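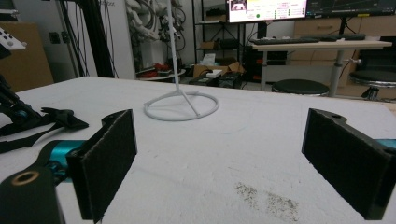

My work table this Tuesday, gray patch front right

qianru_x wrote:
Ok so I need opinions on white tabletops. Mine's a big matte one and I loved it for maybe a month. Now it has these faint scuffs all over, plus that grayish speckled patch in the photo that I swear gets bigger every time I look at it. Dish soap did nothing. Is there any saving it or do I just throw a mat over the whole thing and move on?

bendy_ruler wrote:
Melamine sponge, damp, light pressure. Took me 20 minutes on mine and the scuffs were gone!

Ruoxi Shen wrote:
Please don't start with the sponge on a matte top. It's basically very fine sandpaper. I did that on my old desk and ended up with a shiny spot the size of a dinner plate - way more obvious than the marks ever were. Try rubbing alcohol on a rag first, somewhere near the back.

bendy_ruler wrote:
Mine's matte too and it's fine, Ruoxi. Depends how hard you lean on it.

Ruoxi Shen wrote:
Sure, and most people lean on it.

plankton53 wrote:
Is the patch dirt or is it in the surface? Run a fingernail over it. If you feel grit, vacuum before you wipe anything or you'll grind it in. Also I'd clear off those black straps on the left, the velcro kind picks up every bit of fluff and drops it right back on the table. I keep mine rolled up in a drawer. The stand with the ring base is worth lifting too, you'd be amazed what collects around those.

qianru_x wrote:
Fingernail says grit! At least on part of it. Vacuum tonight, then alcohol, and the sponge only if I get desperate (sorry bendy). The straps do need a home, I know, I know.

walto_fan wrote:
Or 300 grit and a coat of paint :)

Ruoxi Shen wrote:
walto_fan no.

Posted in: Workspaces > Tables & Surfaces
Last updated: February

Recent topics
Bendura desk mats - do they curl?
Getting tape residue off a cabinet door
Cable clips that hold longer than 30 days
Show us your strap storage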